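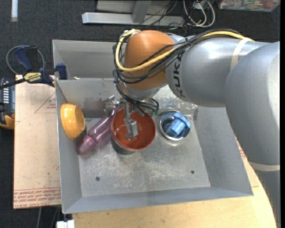

KUKA 机械臂,夹爪伸入橙红色碗内

**欧盟国家援助法法官培训项目 项目管理组第四次会议纪要**

日期:2025年7月19日
形式:线上
出席:Gerrit Maes(主持)、Anayeli Carrillo、Man-lok Kwok、Siebe Hendriks
请假:Rogelio Cabanatuan(已提交书面意见)
记录:Man-lok Kwok

## 1. 上次纪要确认

6月会议纪要第3.2条“报名截止”更正为“第一轮报名截止”,其余无修改,通过。

## 2. 报名与录取

2.1 Carrillo 汇报:第一轮共收到有效申请279份,可录取名额70人。申请人以一审行政法院和商事法院法官为主,上诉法院法官比例低于申请书中的预估。

2.2 评分标准维持不变:现任审判职务、所在法院对国家援助案件的管辖权、语言能力。同分者优先录取此前未参加过同类培训的法官。

2.3 Hendriks 提出,检察官及法官助理的申请应单独列表。讨论后同意,候补名单按两类分别排序,法官助理仅在法官候补用尽后递补。

2.4 Cabanatuan 书面意见:部分申请缺少院长签署的同意函。决定给予一次补正机会,逾期按撤回处理。

## 3. 课程内容

3.1 模块一(援助概念与选择性要件)讲义已定稿。模块二(非法援助的追回)仍有两处待定:

- 追回利息的计算是否列入正课。Maes 主张列入,理由是国家法院在执行阶段直接面对该问题;Hendriks 认为应放入附录练习。决定列入正课,课时压缩为一节。
- 破产程序中追回债权的登记与顺位。各成员国程序法差异较大,讲义只写共同原则,国别差异改用对照表。

3.2 模块三(竞争者提起的私人执行诉讼)模拟案例由 Biltcombe 起草,初稿已分发。Kwok 指出,初稿中的临时措施申请与《欧盟运作条约》第108条第3款的停止执行义务衔接不清,且未交代受益企业是否知悉未申报的事实。退回修改。

3.3 判例汇编共435页,超出学员可用的预习时间。决定拆分为必读与参考两册,必读部分只保留判决要点及相关段落,由 Hendriks 选定。

3.4 中小额援助规则与集体豁免条例的内容合并为一次讲座。讲者须在幻灯片上注明所引条例的版本及适用期间。

## 4. 平台与翻译

4.1 学习平台由 Flalent 提供。测试环境已开通,讲义上传正常,小组讨论区权限设置有误:学员可看到其他小组的案例答案。Flalent 已收到工单,尚未给出修复日期。

4.2 口译服务收到 Akbari 与 Pusar 两家报价。Akbari 报价含术语表编制,不含设备;Pusar 含设备,术语表另计。两份报价口径不一致,暂不作比较,由 Carrillo 要求两家按统一清单重新报价。

4.3 术语统一:“选择性优势”“追回决定”“停止执行义务”三项以讲义术语表为准,各语种讲者不得自行改译。

## 5. 预算

5.1 差旅项下尚有1,226欧元未分配。Maes 建议转入翻译项。Kwok 提醒,跨类别调整前应核对资助协议中的限额条款,并保留书面决定。原则同意,待核对后执行。

5.2 讲者差旅凭证须提交登机牌或车票原件扫描件。仅有订票确认的,不予报销。

## 6. 评估

6.1 采用课前、课后两次问卷,另加结业后的跟踪问卷。题目由 Cabanatuan 拟定,课前与课后问卷的知识题保持同一难度。

6.2 跟踪问卷不收集具体案号,避免涉及未决案件。问卷数据的保存期限写入隐私声明。

## 7. 待办事项

| 事项 | 负责人 | 期限 |
|---|---|---|
| 通知申请人补正同意函 | Carrillo | 纪要发出后五个工作日 |
| 模块二讲义修订 | Maes | 下次会议前 |
| 模块三案例意见汇总并转 Biltcombe | Kwok | 下次会议前 |
| 判例汇编拆分 | Hendriks | 下次会议前 |
| 跟进讨论区权限工单 | Kwok | 持续 |
| 口译统一报价清单 | Carrillo | 两周内 |
| 核对预算调整条款 | Kwok | 两周内 |
| 问卷初稿 | Cabanatuan | 下次会议前 |

## 8. 其他

Hendriks 询问结业证书是否注明课时。确认注明,各模块课时分列,缺席部分不计入。

下次会议时间由 Maes 另行通知。对本纪要有异议的,请在收到后三个工作日内以书面形式告知记录人。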